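The Long Way Up to Division One

Pao-chu Ho keeps goal for a handball club that plays its home matches in a school gym with a roof too low for a proper lob. Three seasons ago Harkora had nine registered players and shared its practice hour with a badminton group. In February it went to the top of the second division, and if results hold it will play Division One next season for the first time.

Ho is 34 and works mornings in the parts office of a tractor dealer. She came to handball late. She played soccer until college, broke a finger in her first week in goal at a handball open session, and went back when it healed.

"I liked that they shot at me from six meters and expected me to do something about it," she says. "In soccer I stood in the cold for most of an hour and then picked the ball out of the net."

She has made 252 saves this season, the most in the division. The next goalkeeper on the list, who plays for Skosta, has 236. Ho knows both numbers and says she only looks at the second one.

Harkora is not a rich club. The players pay dues, the away trips are made in private cars, and the uniforms are in their fourth year. The team's rise has come mostly from keeping the same group together. Eight of the players who started this season also started the last one, which is rare at this level, where people move for work or have children or stop enjoying the drive.

The coach, Kaczmarczyk, took the job when the club was at the bottom of the third division. He had coached boys' teams for most of his career and says he had to throw out half of what he knew. His first decision was to stop playing the fast break. Harkora did not have the legs for it and was losing the ball on one attack in three. For a full season the team walked the ball up the court, passed it until the referee's arm went up for passive play, and then shot. It was not popular with the home crowd.

"People told me it was boring," he says. "I agreed with them. We lost by four instead of by fifteen."

The fast break came back in the second season, once the defense could win the ball in places where it was worth running. This year it has been the main source of goals. Ho starts most of them. Her throw is long and flat, and the left wing begins her run as soon as the shot is taken, before anyone knows whether it has been saved. When it works, the ball arrives over her shoulder at the far nine-meter line with one defender to beat. When it does not work, it goes into the wall bars, and the whole team jogs back.

The match that changed the season was the away game at Ponesik in the fall. Ponesik had been relegated the year before and was expected to go straight back up. The team had a line of tall backcourt players and a center who had played professionally. Harkora had lost the three previous meetings, all of them badly.

Kaczmarczyk sent his defense out to nine meters and beyond, with one player pushed up against the center so that she received the ball with her back to goal. It left gaps behind, and for ten minutes Ponesik found them. The home side led 7-2. He did not call a timeout. He says he was counting the times the center had been knocked to the floor and thought she would get tired of it before his own player did.

By halftime it was 13-12. Ho saved two penalties in the second half, the second with her foot, and Harkora won 24-23 with a goal from the pivot in the final minute. A crowd of 194 watched it, by the gate count, and a good part of it stayed in the stands afterward arguing about the last foul.

The defense has been the same since. It asks a lot of the player at the front, who has to move sideways for sixty minutes and be ready to take a shoulder in the ribs, and Kaczmarczyk now rotates three people through the position. Opponents have started sending two players over the top of it. Skosta did that in the return match and won comfortably, the only home defeat Harkora has had this season.
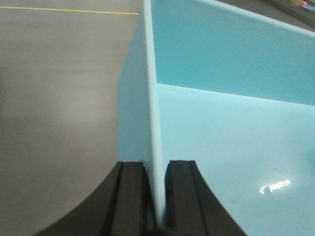 Practice runs from eight to half past nine in the evening, twice a week, and the first part of it is footwork without a ball. Kaczmarczyk calls left or right and the players slide along the six-meter line in a low stance, hands up, touching the floor at each turn. He would like a court marked for handball only. The goal area line in the school gym crosses the lines for two other sports, and younger players sometimes set up on the wrong one in the first weeks. A plain gray floor with a single thin yellow line on it would suit him fine, he says, and he would paint the rest himself. The goalkeepers work separately for the last half hour, with a teammate shooting from the wing at narrow angles until Ho has had enough.

She rarely says when that is. The backup goalkeeper, who is 17 and still at school, has learned to stand where Ho can see her and start stretching.

The younger player got her first full half in January, when Ho had the flu, and let in eleven goals in a win. Ho watched a recording of it and sent her one message, about the position of her left foot on shots from the right wing. They have worked on that foot ever since. Ho expects to play one more year, or two if the knees allow, and wants to hand over to someone who has already played against the better teams.

Division One would mean longer trips, more matches, and a gym with enough run-off behind the goals, a requirement the school building does not meet. The club has asked to use the sports hall in the next town. It holds more people, the ceiling is high, and the rent is triple what Harkora pays now. An answer is expected before the end of the season.

Kaczmarczyk says he will not discuss promotion with the players until it is settled. There are five matches left, and Ponesik comes to visit for the last of them. The center is back from an ankle injury, and she has been scoring again.

Ho has already asked for the following morning off from the parts office.

Contact the editors | Subscriptions | Copyright, all rights reserved | Back to top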